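Reusable Food Wraps and Print Bags: Folding Gallery
Vuserbridge Packaging Notes, 2 Dec 2018

This gallery covers soft reusable packaging for small dry goods: wraps and bags that go around an item, get creased by hand and hold shape by friction or by their own stiffness. The material was collected at the Tostivport bench. It supplements the February notes on rigid containers and uses the same terms. "Face" means the printed side, "back" the plain side, and "pleat" any fold that stands up from the surface.

Folding was done on a bare tabletop. A pale surface is preferred for this work, as printed edges are easier to follow against it. Remove crumbs and grit before starting. Coated fabric picks up both, and they leave dents along the crease.

Item 1. Small box, patterned cloth

The general method for a cube or near-cube is to place it close to the middle of the cloth, bring up two opposite sides, then close the remaining two over them. Cloth that has been used before will bunch. Flatten it once with the palm and accept what remains. Pressing repeatedly does not improve the fold and slowly wears the surface.

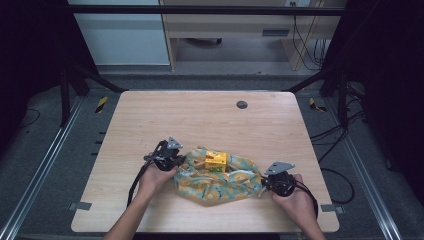
Small yellow box on patterned cloth, cloth gathered at left and right.

For a box of this type the cloth should extend past each face by at least the height of the box. Less than that and the last side springs open. More than double and the surplus collects underneath, so the package rocks when set down. The Pfeiffer method sheet gives a cut size of 253 mm square for small cartons. We have found this adequate for loose cartons and slightly short for anything with a raised lid.

Curved, all-over prints hide misalignment. This is convenient for appearance and inconvenient for checking, and when learning the fold it is better to use a plain cloth or one with a stripe.

Item 2. Zip-top bag, lemon print

Bags are quicker than wraps and tolerate irregular contents. The usual fault is at the mouth. A bag that has been stored crumpled keeps its creases near the closure, and the two sides of the track no longer meet in a straight line.
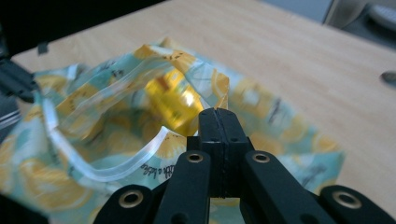
Open the bag fully before loading and run a finger along the inside of each lower corner. Corners that stay pinched reduce the usable volume, and the contents then sit high and push against the closure. Fill to no more than two thirds. Close from one end to the other in a single pass, leaving a short gap for air, flatten the bag, then finish the seal.

Clear plastic with a printed pattern has one practical drawback — small contents are hard to see through the densest parts of the print. Ellow, whose storage guide we otherwise follow, recommends a paper label inside the bag with the text facing out. A label on the outside lifts at the corners after a few washes.

Store bags flat, mouths all in one direction. A stack of 30 fits a standard drawer section without a divider.

Item 3. Food wrap, lemon print

Coated wraps hold a crease better than plain cloth and need less overlap. They are also less forgiving. A fold made in the wrong place stays visible and tends to be the line along which the sheet bends the next time.

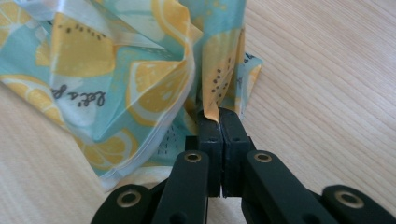
Start each pleat from the edge and work inward. Take up a small amount of material, lift it clear of the table, and lay it down in the direction of the finished seam. Tall pleats should be split into two shorter ones. A single tall pleat stands away from the contents and leaves a channel for air.

Check the border of the sheet as you go. Where the edge turns back on itself, smooth it out before adding the next fold, or the thickness doubles at that point and the seam will not lie down.

Warm hands soften most coatings enough for the purpose. Wash in cool water, hang by one corner, and do not iron. Our log calls for inspection after every 50 uses — look along the main creases first.

Reference numbers for the cut patterns begin at 575 in the Vuserbridge index.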